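Speaker notes — Open Day at the Akville workshop, main room
Speaker: Joanne Lockwood
Revised 9th October

Opening (stay at the lectern until the doors are closed)

Good morning, and welcome to Akville. On behalf of Flandix, I would like to thank all of you for coming, in particular the families and the teachers who have traveled to be with us. We expect around 300 visitors over the course of the day, in groups of no more than 29, so I will keep my remarks short and leave the time for the demonstration.

Pause. Point out the exits and the water table.

Please remain behind the yellow line while the arm is moving. If you have a question, raise your hand and one of our staff will come to you. Photographs are welcome. Flash is not.

What the group will see

The task on the table today is an insertion task. The arm must pick up a small part, carry it to a block, and place it in the hole in the top. A child of three can do this without much thought. For a machine, it brings together several problems that we work on every day: finding the part, closing the fingers on it at the right height, and lining it up with the opening before letting go.

Katsuhiko Shimada will run the demonstration from the side desk. Wait for his signal before going on.

Point out the parts in this order: the gripper, with its two black fingers; the orange cylinder; the gray block with the round socket. Mention that the fingers are open at the start, and ask the group to watch the gap between them as the arm comes down.
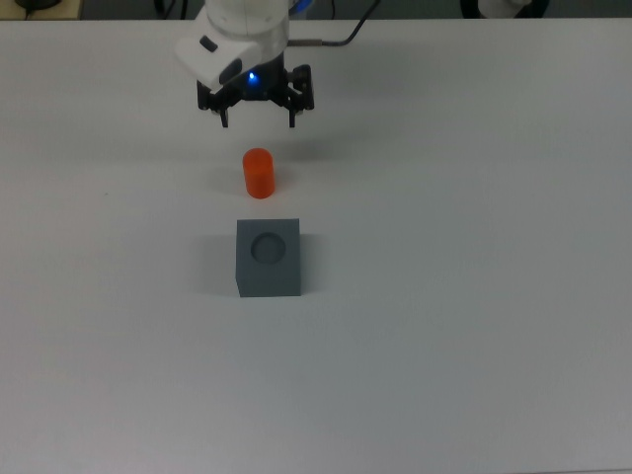 Craig Cowie asked at the March rehearsal whether we should tell visitors how often the arm misses, and he felt strongly that we should. A demonstration that never fails teaches people very little, he said, and they will trust us more if they hear the number from us first.

We have accepted that advice. The wording is as follows: "In our last series of 1000 attempts, the arm failed to seat the part 8 times." Say it slowly. Do not add to it unless asked.

If the arm misses during the demonstration, let Katsuhiko reset the parts and continue with the next paragraph. There is no need to fill the silence.

Why we start with simple shapes

Simple shapes let us measure one thing at a time. When the part is a plain cylinder, it does not matter which way it is turned, and we can study position alone. The Cania project, which begins next, moves on to parts that fit only one way around. Manaia McPhee will speak about Cania in the Oláh Room after the break, and those with an interest in the technical side are encouraged to attend.

Questions

Likely: Can it see? Will it replace people on the line? How much does it cost? The first goes to Katsuhiko. I will take the second, using the statement agreed with the front office. For the third, refer visitors to Mio Tanabe at the welcome desk.

Closing

Thank the group. Remind them to return their badges. Hold the side door until the next group has been brought in from the hall.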